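Edstead Jumble Words
a README, of sorts

Version 4. Plain text and CSV. Free to use, with the conditions at the bottom that everyone skips.

What this is

A list of 1263 words and phrases that people in and near Edstead use for clothes, cloth, and the state of being badly dressed. It began as a page at the back of a parish newsletter and got out of hand. Each entry has the word, what the speaker said it meant, a sentence using it, and a rough idea of where the speaker grew up.

It is a word list. If you have come looking for sewing patterns, the folder you want is somebody else's, and the search engine that sent you should be ashamed of itself.

What's in the folder

words.csv is the list proper.
sentences.txt has the example sentences, one to a line, in the same order as the list. Please don't sort it. The last person to sort it was me, and it cost me most of June.
doubtful.csv has 31 entries that I believe to be jokes played on the collector. They are kept because two of them are now in common use.
spellings.txt is a long quarrel in the form of a table.

The columns in words.csv

word: as the speaker spelt it, or as I spelt it if they refused.
meaning: the speaker's own, trimmed for length and, now and then, for libel.
kind: garment, cloth, fastening, washing, mending, insult. Insult is the largest by some way.
area: Edstead, Llanos, or elsewhere. Llanos is the estate on the far side of the bypass, named by a developer who had been on a nice holiday. People there say "britch" where the rest of us say "leg", and will not discuss it.
heard: yes if it was used in ordinary talk while somebody was listening, no if it was only remembered. Remembered words are kinder and more poetic than heard ones, and I trust them less.
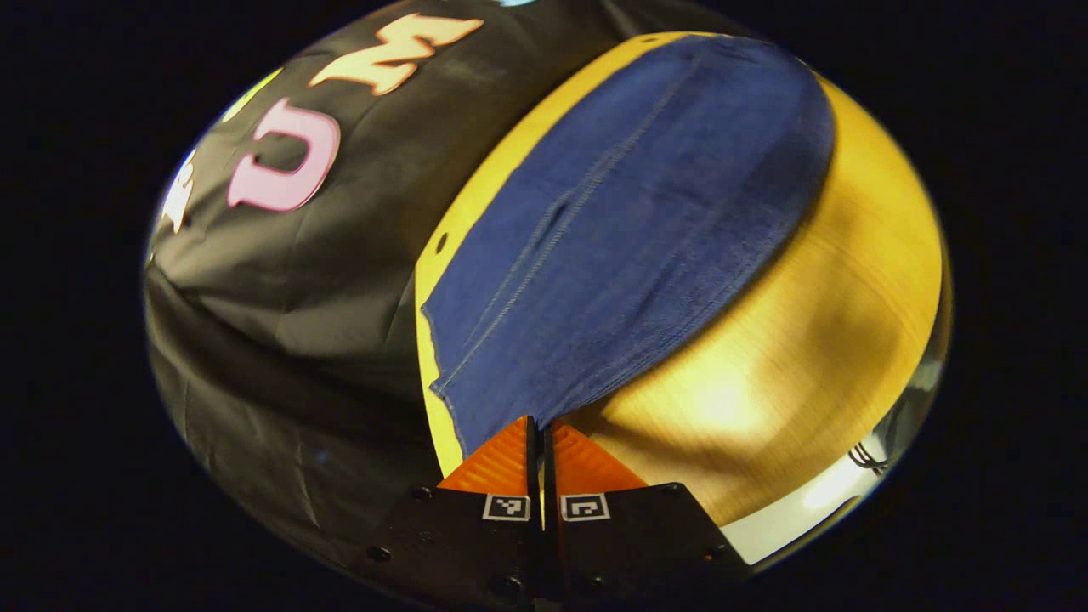 How the words were collected

Mostly by standing near people at jumble sales. There was a printed form for the first version, with boxes, and it produced a great many words that looked as if they had been to university. Asked to write down what you call a worn-out jumper, you will write "jumper". Asked to pay fifty pence for one, you will call it a slummock, a dragglet or a dead ewe, and the collector need only be near enough to hear.

After that came the telephone. Older speakers were rung at teatime, which was a mistake, and then at half past ten in the morning, which was better. Nothing was recorded. Notes were made by hand and typed up the same evening, and my handwriting accounts for at least one entry that I have never managed to trace back to a human being. It is "floomer". If you know what a floomer is, please write.

A few sample entries

dragglet. A garment gone long at the back. "She had that dragglet on again for the christening." Edstead, heard.
slummock. Anything knitted that has given up. Both areas, heard.
half-mast. Trousers too short for the wearer. Found everywhere in the country, and submitted by more people than any other word, each of whom believed it was their grandfather's.
puckerty. Of a hem, sewn in a temper. Edstead, remembered.
britch-end. The bottom of a trouser leg. Llanos, heard, loudly.
to saint a shirt. To iron only the part that shows. Elsewhere, remembered.

Known problems

The list leans old. Of the entries, 597 came from speakers past retirement, who have more words and more time to ring me back. Younger speakers use fewer words and use them very quickly, and by the time I had found a pencil they had moved on to something else.

It leans towards complaint. There are eleven words for a coat that doesn't fit and none for one that does. I don't think this is a fault in the collecting.

Meanings wander. "Pelter" is a thick coat on one side of the bypass and a thin one on the other, and both camps regard the matter as settled. The list gives both and takes no view.

The area column is too tidy. Plenty of people were born in one place, married into another and picked up their words at the shoe factory, and a single column makes them all look as if they never left the house.
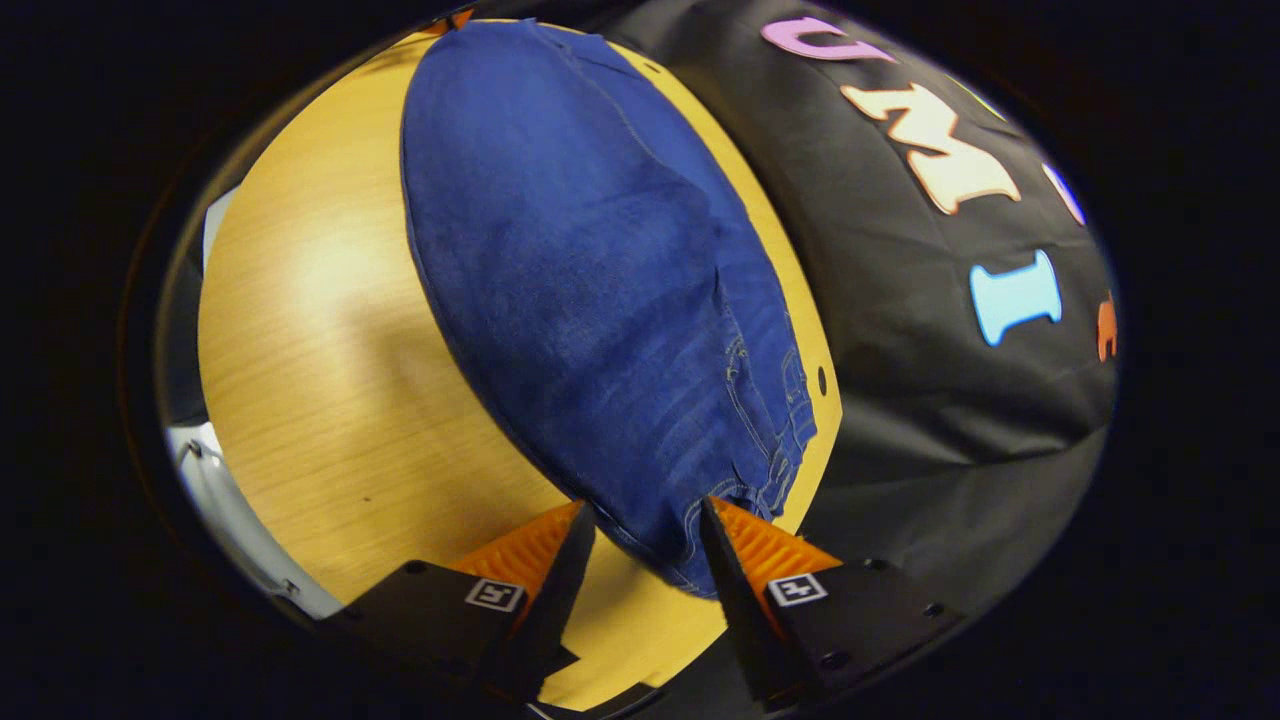 Fomuvico wrote in about the last version to say that britch-end is no Llanos word at all: their whole family said it in Edstead long before there was a bypass to be on the wrong side of, and would I kindly move it. They added that a slummock can be woven, that puckerty describes the person sewing and never the hem, and that the entry for "gansey" was a disgrace. I have fixed gansey. The slummock question has gone into spellings.txt, where questions go to lie down. Britch-end stays where it is until I hear it said in Edstead by someone who isn't trying to win.

Changes since version 3

Removed duplicates caused by one speaker ringing twice under different names.
Split "mending" from "washing", which should never have been together.
Miltesano kindly ran the whole thing through a checker and found that half the example sentences had no full stop. They have them now, including a few that were questions.
Took out the pronunciation column. I had made up the symbols as I went along, and by the letter G they had stopped meaning anything even to me.

Using it

You may copy it, print it, put it in a quiz, or feed it to your spellchecker, which could do with the education. Say where it came from. If you correct an entry, send the correction back along with where you heard the word and whether you were arguing at the time. Don't sell it as a tea towel. That has been tried, and "dragglet" was spelt wrong on every one.

Corrections by post are read first.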